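Folga, batente e o erro de quem monta: notas sobre tolerâncias em casa

26 de outubro de 2025

Há uns anos comecei a guardar as medidas de tudo o que monto ou reparo em casa. Não é um registo bonito: uma folha de cálculo com a cota nominal, a cota medida, a temperatura da divisão e uma coluna de observações quase sempre vazia. A folha tem neste momento 1.608 linhas. Em agosto decidi relê-la do princípio ao fim, e este texto junta o que ficou dessa leitura, sobretudo a respeito de folgas e encaixes.

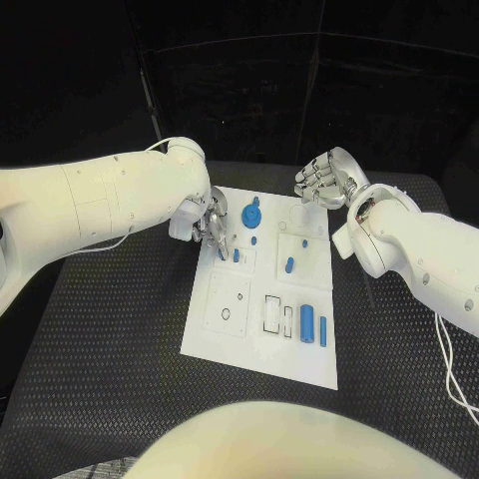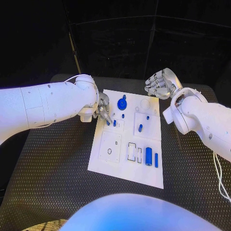 Começo pela distinção que mais confusão causa. Folga é a diferença entre a dimensão do furo e a dimensão do que entra nele, quando o furo é maior. Tolerância é a variação admitida em cada uma dessas dimensões. São coisas diferentes, e uma peça pode ter tolerâncias apertadíssimas e uma folga enorme, desde que a folga tenha sido projetada assim. Uma gaveta corre bem com folga generosa. Uma dobradiça de porta não.

O caso que me levou a escrever foi uma estante da Womton, modelo de prateleiras reguláveis, com cavilhas metálicas. As instruções pedem furos de 5 mm e as cavilhas medem, com paquímetro, 4,86 mm. A folga de 0,14 mm no diâmetro parece irrelevante. Sucede que cada prateleira assenta em quatro cavilhas, e que os furos dos dois montantes foram abertos em passagens separadas da máquina, cada uma com a sua referência. A distância do topo do montante ao primeiro furo difere 0,6 mm entre o lado esquerdo e o direito. A folga das cavilhas absorve uma parte pequena disso e o resto aparece como inclinação. Num vão de 800 mm, 0,6 mm é invisível a olho nu, mas um nível de bolha sensível acusa.

A correção óbvia seria calçar o montante mais curto. Fiz isso da primeira vez e foi um erro: o calço nivela as prateleiras e desnivela o topo, que deixa de encostar ao móvel do lado. O procedimento que acabei por adotar foi alargar a folga de um só lado, com uma broca de 5,5 mm, e repor a altura com uma manga de latão fina. Demora mais. O topo ficou no sítio.

Isto leva à questão das cadeias de cotas. Quando várias peças se somam em linha, os desvios somam-se também. No pior caso, a soma é aritmética: dez peças com ±0,2 mm dão ±2 mm no conjunto. Se os desvios forem independentes e centrados, a estimativa mais realista é a raiz quadrada da soma dos quadrados, o que dá cerca de ±0,63 mm. A segunda conta é muito usada na indústria e com razão. Em casa uso quase sempre a primeira. As peças de uma embalagem saem em geral do mesmo lote e da mesma máquina, com a mesma ferramenta no mesmo estado de desgaste, e os desvios tendem a ir todos para o mesmo lado. Não são independentes.

Tenho um exemplo medido. O painel ripado que comprei à Okent para o corredor tem 42 ripas de 20 mm de largura nominal, com espaçadores fornecidos. A soma prevista para as ripas, sem espaçadores, era de 840 mm. Medi todas e encontrei um desvio médio de +0,09 mm, com dispersão muito baixa. O excesso total foi de 3,8 mm, quando a conta estatística, com a tolerância de ±0,2 mm declarada na ficha, prometia no máximo 1,3 mm. Nenhuma ripa estava fora de especificação. O painel não cabia.

A solução foi retirar material aos espaçadores, um pouco em cada um, com lixa colada numa base de vidro. Podia ter cortado a última ripa, mas numa parede com luz rasante uma ripa mais estreita na ponta nota-se de imediato.

Sobre a madeira, o fator dominante é a humidade. O pinho que uso varia, na direção tangencial, perto de 0,25 % por cada ponto percentual de teor de água. Numa tábua de 200 mm, uma passagem de 9 % para 13 % representa 2 mm. Qualquer encaixe ajustado ao décimo em pleno verão vai prender no inverno. A prática antiga de deixar a almofada da porta solta dentro da moldura, sem cola, resolve o problema há séculos e continuo a encontrar portas novas com a almofada colada nos quatro lados.

O metal comporta-se melhor, embora não esteja isento. O varão de alumínio que instalei na varanda mede 3.230 mm. Com um coeficiente de 23 × 10⁻⁶ por grau e uma amplitude de 40 °C entre a noite fria e a tarde ao sol, a variação de comprimento é de 3 mm. O suporte da Vasilakis vinha com os dois extremos fixos por perno. Substituí um deles por um apoio deslizante, com rasgo de 8 mm, e o ruído de estalido ao fim da tarde desapareceu.

Quanto a instrumentos, uso pouca coisa. Um paquímetro digital, um jogo de lâminas apalpa-folgas, um esquadro de precisão e uma régua de aço. A fita métrica fica para o corte grosseiro – o gancho da ponta tem folga de propósito, para compensar a própria espessura entre a medida por dentro e a medida por fora, mas o rebite gasta-se e a compensação deixa de bater certo. A minha fita tem 0,4 mm de erro a medir por fora. Está anotado a marcador no corpo.

O paquímetro merece também uma verificação periódica. Uso um calibre de 25 mm e anoto a leitura antes de cada sessão. A deriva ao longo dos anos foi sempre inferior à resolução do mostrador, exceto numa ocasião em que a pilha estava fraca e as leituras saltavam 0,05 mm entre medições seguidas da mesma peça. Deitei fora as leituras desse dia.

Falta falar dos batentes. Sempre que há mais do que duas peças iguais a cortar, monto um batente fixo e não volto a medir. O erro do batente repete-se em todas as peças, e um erro repetido é fácil de compensar a seguir. Medir peça a peça introduz um erro diferente em cada uma. O cuidado principal é a limpeza: a serradura acumulada no canto do batente encurta as peças, e por isso o meu tem um chanfro pequeno na aresta inferior.

A próxima linha da folha será a bancada Nostumitz que tenho por montar no anexo. O manual indica uma planura de 0,5 mm por metro no tampo, sem dizer em que condições foi medida nem com quantos apoios. Vou medir com três e depois com quatro, e registo as duas leituras.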